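Home | Forums | Home & Storage | Shelving and Racks | New Posts | Log In

Open metal shelves vs. closed cabinets for a stuff room
Posted by shelfish_beth, 2023-07-12

OK so I need opinions, and I know this board has plenty of them. We have a room at work that collects everything. Small appliances, cases, cables, boxes that came in and never went out again. Right now it's all on open metal shelving and I'm being pushed to replace that with closed cabinets, the Pelmont ones with the sliding doors. They look great in the catalog. I'm the one who has to find things in there though, and I have a bad feeling about doors.

What would you do? Budget is okay but not amazing, and the room is not big.

kettleblack77 wrote:
Open. Always open. I had sliding door cabinets at my last job and you can only ever get at half the cabinet, and the thing you want is in the other half. Then a door jumps its track and leans against the wall for a year.

Mossgrove wrote:
Going to disagree with kettleblack here. Open shelves are fine if you're a tidy person, and if you were a tidy person you wouldn't be posting. Dust is the big one for me. Anything with vents or a speaker grille gets fuzzy in a couple of months and then you're cleaning it every time you take it down. I put in Pelmont doors last November and I've dusted that room 2 times since.

shelfish_beth wrote:
Ha, fair. The dust thing is real, I won't fight you on it. But let me tell you how ours works, because I think it changes the answer. It's one tall white metal unit with four levels, and most of it is the same kind of thing over and over, the green-and-black ones with the white oval trim. They go in rows and you can see how full a row is from the doorway. The odd stuff goes wherever there's a gap, which I admit is not a system. And the very top has turned into the place where white and gray bits go to be forgotten, pretty much up at the ceiling. I'd need the step stool and some courage.

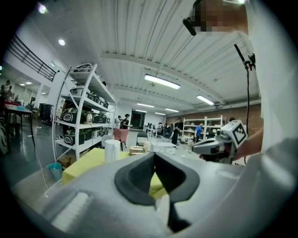 dolly_varnish wrote:
If most of what you keep is all one kind of thing, stay open! Doors make sense when it's a jumble you'd rather not look at. Matching things on a shelf look neat all by themselves, you don't have to do anything. I'd put the money into bins for the odd stuff and call it done. Zunell makes a plain lidded one that stacks nicely and the lids don't crack.

Mossgrove wrote:
Zunell lids absolutely crack. I've thrown out 5 of them.

dolly_varnish wrote:
Were you standing on them?

Mossgrove wrote:
... once.

kettleblack77 wrote:
Lol. Beth, what's the floor like? That's where my storage rooms always go wrong. The shelves are fine and then there's a box under them, and a bin next to the box, and pretty soon you're stepping over things to reach the shelf.

shelfish_beth wrote:
You've got me there. There's a cardboard box under the unit, a little teal bin on the floor, and a white cable that I keep meaning to tape down. Also a yellow surface right in front of the shelves, which was supposed to stay clear so you could set things down while you reach. It has a white container on it, and a wicker basket, and a small plush toy. I have grown fond of the plush toy and it's staying - the rest can be discussed.

oakandasphalt wrote:
Tape the cable today, please. Forget cabinets until you've done that.

On the actual question, I'd go open, but check the weight rating. I bought a Kurkov rack that said 1,000 lb on the box and that was for the whole thing, spread evenly. One shelf on its own was a lot less and mine had a belly in it by the end of the first year. Put the heavy stuff low, and get that top level down to things you could drop on your head without a hospital visit.

Mossgrove wrote:
Agree on the cable and the top shelf. Still think you'll be sorry about the dust. You could hang a curtain! An Antoniadis tension rod and a cheap sheet, pull it across when you leave, no doors to jump any tracks.

kettleblack77 wrote:
A curtain in a stuff room is how you get a second stuff room behind the curtain.

shelfish_beth wrote:
I kind of love the curtain idea though?? My plan for now: the cable gets taped, the box gets emptied or tossed, and I'll try 2 of the lidded bins for the odd bits up top (I'll report back on cracking, Mossgrove). Shelves stay open. If the dust gets bad I'll go look at tension rods.

Does anybody have a label maker they like that doesn't eat tape? Mine spits out a mile of blank before every word.

oakandasphalt wrote:
Masking tape and a marker. Going on ten years here.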